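An Open Day at Firnidau, Where Every Unit Has a View of Something

The invitation said doors at ten. At ten the doors were open and the sales office was not, so those of us who had come to look at Firnidau spent a pleasant half hour looking at its parking lot. It is a good parking lot. There are 60 spaces, the lines are crisp, and the ones closest to the entrance are reserved for prospective owners, which I decided included me.

Firnidau is the new vacation rental complex out past the reservoir, 36 units in four blocks, put up by a firm called Grovari and managed by another called Stideo. The idea is that you either rent one for a week or buy one and let Stideo rent it to other people for the weeks you aren't in it. I write about rentals, I have no money, and I was there for the first kind. Nobody in the office seemed to hold that against me once the coffee was going.

Our guide was Gwenllian Griffiths, who handles bookings and had been handed the tour that morning when a colleague got stuck behind a tractor. She walked fast and talked over her shoulder. The group was nine people, plus a small dog who was not on the list.

We started at the clubhouse. The brochure calls it the Caron, so everyone who works there calls it the Caron too, though I did catch a man with a ladder calling it "the big room." It has a fireplace, a shelf of board games and a kitchen that owners can book for parties. The pool is behind it. In March the pool is a blue cover with a puddle on top, and we all stood around the puddle and agreed it would be lovely in July.

"Is it heated?" asked Trefor Penry, a retired dentist who asked that same question of most things on the tour.

It is heated from May to September. The hot tub is heated all year. The clubhouse floor is heated, the towel rails are heated, and the bike shed is not.

From there you go along a gravel path to the units. I would warn anyone with wheeled luggage about the gravel path. Mine was only a day bag, but I watched a couple ahead of us drag two hard-shell cases toward Block C for a trial night, and they stopped twice to discuss whose idea it was. Gwenllian says paving is coming. She didn't say when, and she picked up speed as she said it.

We saw three units. The smallest is the one-bedroom, 900 square feet, and it's cleverly put together. The bed end gets the morning sun and the couch end gets the evening, and there's a closet deep enough to lose a child in. The two-bedroom is the one most families take, and I thought it was the weakest of the lot: the second bedroom is narrow, and the door opens onto the foot of the bed with a thump that you would learn to hate by about the second night. Myfanwy Rowlands, who had come with her sister to scout a place for a family reunion, lay down on the narrow bed with her shoes hanging off the side and announced that it would do for her brother.

The three-bedroom at the end of Block D is the showpiece, all 1,459 square feet of it. Two bathrooms, a proper table, and a deck that faces the hills if you sit on the left side and the recycling area if you sit on the right. I sat on the left. You'd want to get out there early.

Some practical things, for those who read these reports for the practical things. Check-in is at four and they mean it. Linens are included, beach towels aren't. The nearest supermarket is a twelve-minute drive, and there's a smaller shop in the village that closes for lunch, usually just as you arrive. Dogs are allowed in Blocks A and B for a fee, which was news to the dog. The Wi-Fi worked in every room I tried it in, including the closet. Cell service did not, except on the deck, on the recycling side.

Lunch was back at the Caron: soup, rolls, and a speech from Emrys Rees of Grovari, who told us the company doesn't build vacation homes, it builds Mondays you don't mind. I wrote that down and have looked at it several times since. Then he took questions. Someone asked about the yearly service charge and got a long answer about landscaping. Trefor asked if the garages were heated. There are no garages.

The soup, I should say, was excellent. It was leek, and Ieuan Ruddock, who runs the kitchen on event days, let me have a second bowl when the line had gone down. If he is still there in summer I'd book on the strength of that alone and put up with the gravel.

Would I stay? In the one-bedroom, yes, for a week, off season, when the rates are kind and I could have the hot tub to myself. The three-bedroom would need splitting between two households that like each other. I asked Gwenllian what she would pick and she said Block B, ground floor, because it's the shortest walk to her car.

Weekly rates go up on the Stideo site at the end of the month, and there will be another open day once the pool cover comes off.

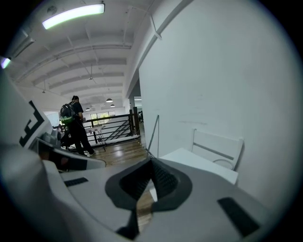
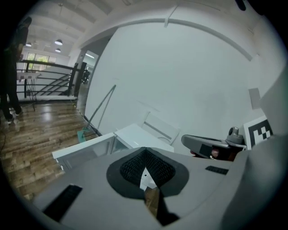 Two indoor views, both with wood flooring.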